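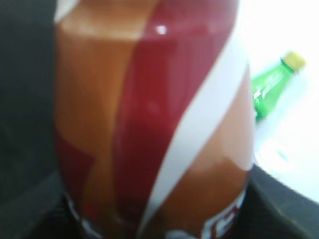 ## Dejar el refresco de cola: ¿de golpe o poco a poco?

**ifeoma_edet** · 7:19

Buenas. Llevo años con un vaso grande en la comida y otro por la noche, y duermo fatal. Quiero dejarlo antes de que acabe diciembre. ¿De golpe o bajando? En casa somos 5 y los demás van a seguir comprando botellas grandes, asi que esconderlas no sirve.

**tekle_b**

De golpe. Yo bajando estuve meses engañándome. Dolor de cabeza unos días, agua, dormir, y listo.

**Chiamaka Igwe**

No estoy de acuerdo con tekle. Si tomas bastante cafeína, cortar en seco es pasarlo mal por gusto. Yo quité primero el de la noche, que es el que te fastidia el sueño. El de la comida ya veremos. Y cambia el vaso grande por una taza normal, de las de café. Cabe menos y la rellenas menos de lo que crees.
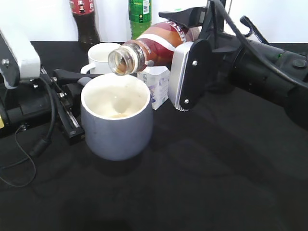
Lo de no tenerlo a mano también ayuda, la botella en el armario de arriba y sin enfriar. Del tiempo apetece bastante menos.

**tekle_b**

Del tiempo me lo bebía igual, jaja. Cada uno es cada uno, pero con la taza acabas sirviéndote tres veces.

**ese.eze**

Yo hice cuentas y se me quitaron las ganas: 498 en un año, solo en refrescos, apuntado en una libreta. Sin contar lo de fuera de casa. Agua con gas y limón, no hay mas misterio.

**Chiamaka Igwe**

El agua con gas a mí me hincha. Té frío flojito, sin azúcar, y por la tarde nada.

**ifeoma_edet**

Vale, el de la noche fuera desde hoy. ¿Y el "zero"? ¿Cuenta como dejarlo?

**tekle_b**

No. Si lleva cafeína, para dormir estás en las mismas.

**ese.eze**

Hombre, azúcar te quitas. Para los dientes tampoco es una maravilla, por el ácido, pero como paso intermedio lo veo bien. Mira la etiqueta, que los hay sin cafeína.

**ifeoma_edet**

Ok, pruebo sin cafeína en la comida y os cuento en unos 7 días. Gracias a todos, tambien a tekle aunque no le haga caso.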